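Search products, manuals, parts Go

Ekach Two-Arm Tabletop Kit: Frequently Asked Questions
13/01/2019 - Chie Shimada

What is included in the kit?
Two arms, two parallel grippers, the wrist sensor with its cable, a controller, and the base hardware. The table and the items to be handled are supplied by the customer.

Is the aluminum platform included?
No. It is ordered separately from Barel under part number 915. Any rigid stand with slotted profile will work if the bolt pattern matches the drawing in the manual.

What is the reach of each arm?
794 mm from the base axis to the gripper flange. Plan the table layout so that shared objects fall inside both work areas.

Can the grippers handle thin plastic cups?
Yes. Use the low-force setting and grip below the rim. The default force is set for rigid parts and can deform a light cup.

Do the cups need to be different colors?
The software does not require it. Strong, distinct colors shorten setup, as the object list can then be built by color alone. Clear plastic is not supported in version 2.

Does the table surface matter?
Matte or satin finishes give the best results. Tape and small stains are normally ignored. High gloss can produce false detections - lower the exposure before changing anything else.

How should cables be routed?
Leave a free loop along the upper arm, long enough for full wrist rotation. Do not tie the cable tight at the joints.

Can one arm be run alone?
Yes. Disable the other in the Turunen controller menu and restart. Calibration data for the disabled arm is kept.

What does error 493 mean?
The wrist sensor has lost its connection. Reseat the connector at both ends and clear the error. If it returns, replace the cable.

Where is service carried out?
At the Cliston workshop. Returns received before the end of March are handled under the original warranty terms.
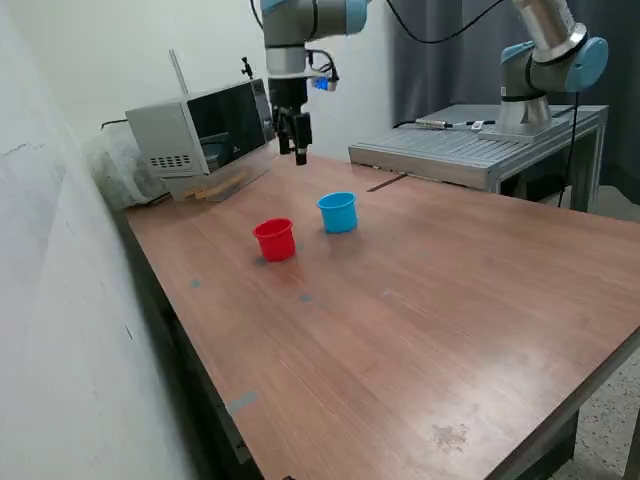
Cup handling setup, red and light blue cups on a wood-grain table.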